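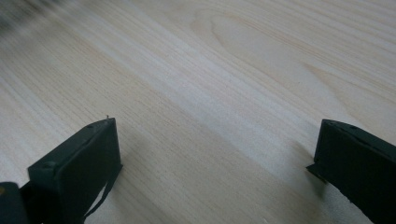 Bench top, pale wood, cathedral figure toward upper center-right. Light or no finish.

Search the notebook Go
Home Entries Finishes Joinery Suppliers Index

February 2026

Soap finish on the pale top, continued.

Going back over this because the Hullbridge people still want an answer on whether we can send their tables out with nothing but soap on them. My answer so far is "maybe, and I don't like it." I'm writing down why, so that I can be argued with by somebody who has read it.

The sales sheet from Flelell says their flakes leave a surface that is "sealed, nourished and alive." I don't know what a nourished board is. The tree is dead. What I do know is that four coats of the stuff, rubbed back between coats, give a top that looks and feels very close to a top with nothing on it. Matte, pale, pleasant under the palm. If the goal is to keep the wood from going yellow, fine, I have no complaint yet. Our July test board with wiping oil on it went the color of weak tea and never came back.

What I doubt is the protection. So I did the dull thing and cut offcuts from the same stock, soaped half of them on the Flelell schedule and left the other half sanded and bare. Same grit on all of them.

Water, a few drops, 30 minutes under a glass. Bare one: dark ring, grain raised, I could feel it with a fingernail. Soaped one: dark ring, grain raised a little less. I wanted to be impressed and wasn't. It did dry out better by the next morning, I'll give it that.

Coffee, 70 minutes. Both stained. The soaped one scrubbed back to a shadow with more soap solution and a gray pad. The bare one needed sandpaper. This is the best argument for soap that I have, and it comes down to "you can wash it."

Olive oil. Didn't time it. Both went dark and both are still dark. The sheet says oil "lifts on the second wash." I'm on the sixth wash.

About the grain, since it came up at the bench. The arcs in the cathedral section take finish differently from the straight part, or I thought they did. I convinced myself the nested loops were drinking more soap and coming up whiter. Then I looked again under the other light and could not see it at all. I'm crossing that out as wishful looking. If anyone wants to claim that flat-sawn figure needs an extra coat, do it on an offcut, with the light from two sides, and don't tell me which half is which until I've picked one.

Same goes for the faint pinkish tone. One theory here is that the soap brings it out. Another is that it was in the boards from the start. I have no before shot worth the name, so both theories are worth what we paid for them. Next batch: keep one strip of each board back, wrapped, in the drawer.

Sanding. Alleten recommends stopping at a coarser grit than we do so the soap has "something to grip." I tried one offcut their way. It felt like a cheap cutting board, and it held the coffee better than anything else on the bench. We stay with our own schedule until somebody shows me a reason.

Mix, for the record: 900 ml hot water, flakes stirred in until it goes like thin yogurt, left overnight. The lumps don't matter. The sheet says they do and wants it put through a cloth. I did one batch each way and could not tell them apart on the wood, only in the jar.

The Eren pads shed. Small dark fibers, easy to see on wood this light and a nuisance to pick out once the coat has dried. I'm going back to cotton rag for the last coat. The pads are all right for scrubbing between coats if you vacuum after.

Cost. It's cheap, no argument – a whole box came to 107 with shipping and we have barely dented it. But the cost that worries me is the one Hullbridge pays. A soaped top has to be washed with soap on a regular basis, for good, by whoever owns it. I have never met a customer who read a care card past the logo. If they treat it like a varnished table, it will look terrible by summer, and they will say we sold them an unfinished table. They will have a point.

Where I've landed, for now:

Soap for side tables and shelves, yes, if they ask for it by name.
Soap for anything people eat at, no, unless they have handled a stained offcut first and still want it.
No use of the word "sealed" in anything we send out.

Still to do: heat ring test with a hot mug, soaped against bare. Repeat the water test with six coats – I expect no difference, which is a good reason to run it. And write the soap batch date on the jar, because there are two jars on the shelf now and I can't say which is older.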